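Helldale town library opens again after new floor and tables

The library of Helldale opened its doors again in May, after a closing of 13 weeks. The work was done by the building firm Rakari, which has also repaired the school in Kostport. Readers can now come in from 9 in the morning, one hour earlier than before.

The old floor was in bad condition for many years. When it rained strongly, water came in under the back door, and the boards near the history books became soft. The town council decided last year to change the whole floor and, at the same time, to buy new reading tables. The old tables were given to the youth club on Pritchard Street.

During the closing, the library lent books from a small room in the town hall. This room had space for only a few shelves, so most of the books stayed in boxes. Even so, 691 people used it, and many of them asked for the same new novels, so the waiting list became long. The list is still open and the library asks for patience.

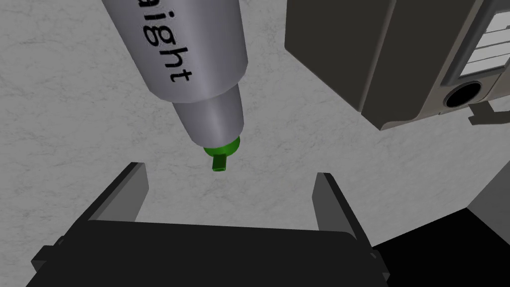
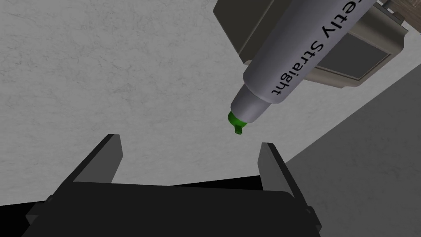
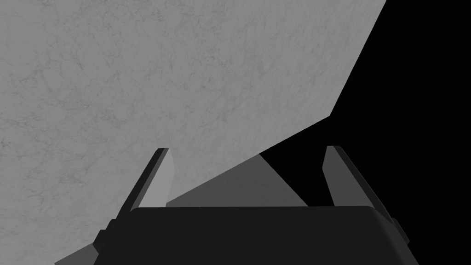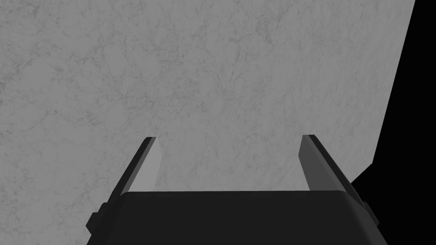 Computer-made pictures. The first two show lettering and bright green, the last two a pale gray surface.

The children's corner moved to the south side, where there is more light. It has low shelves and a carpet. The newspapers are now next to the entrance, and the copy machine stands behind the stairs. One copy costs the same as before.

There are also 3 new study rooms on the upper floor. They are free for everybody with a library card, but it is necessary to reserve them at the desk. A group can stay for two hours, or longer if no other group is waiting. Food is not allowed in the study rooms, but water in a closed bottle is fine.

Books which were borrowed before the closing can be brought back until the end of the month without a fine. The return box by the parking lot is in use again, also at night.

In the autumn the library wants to start an evening course for people who learn English. The course has no fee. The library is also looking for used dictionaries in good condition and has already received 200 of them from the school in Kostport. Who wants to give more can leave them at the desk during opening hours.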